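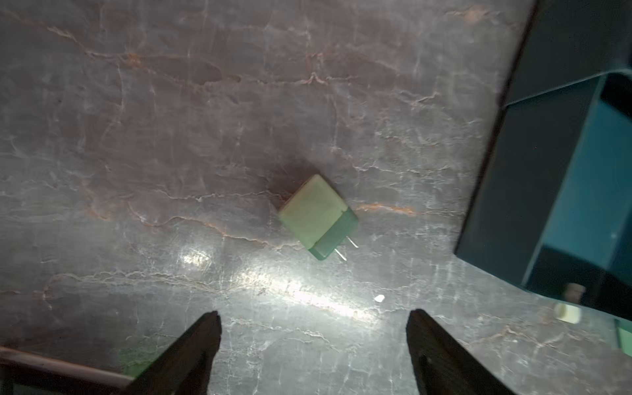
Subject: Re: [Lisley house list] chargers left on the kitchen counter

On the message from the Onder side of the building:

> Could people please stop leaving chargers in the kitchen? I picked up six
> of them in January and I have no idea whose they are. Also, is it OK to
> set them on the marble? I thought I saw a scratch near the sink, but it
> may just be one of the rusty-looking veins.

I'm on kitchen duty this month, so I'll take both questions.

The chargers first. There is a shoebox on top of the fridge now, marked CHARGERS. Anything small that plugs into a wall and has been left out overnight goes in there. I emptied the kitchen drawer into it as well, so if you lost one last year, have a look. Whatever is still in the box at the end of the month goes to the swap shelf at Tikmont.

The cream one with the mint green end has been claimed twice, by two different apartments. If it's yours, write back off-list and tell me what you use it for and when you last had it. It's a small cube with softly rounded edges, a bit worn on mine, so please check you don't already have yours at home. I own the same kind and nearly took the wrong one.

As for the marble, a charger won't hurt it if you put it down gently. Don't slide it along with the prongs against the stone. Most of the lines people report are veins, the white ones and the orange-brown ones both. Run a fingernail across. If it catches, let me know and I'll add it to the list for the polisher, who is due back in almost 9 weeks.

Lemon juice and vinegar do far more damage than plugs, so wipe those up right away.

The outlet by the window is still dead. Please use the one next to the toaster, and take your charger with you when you go.

Apt. 22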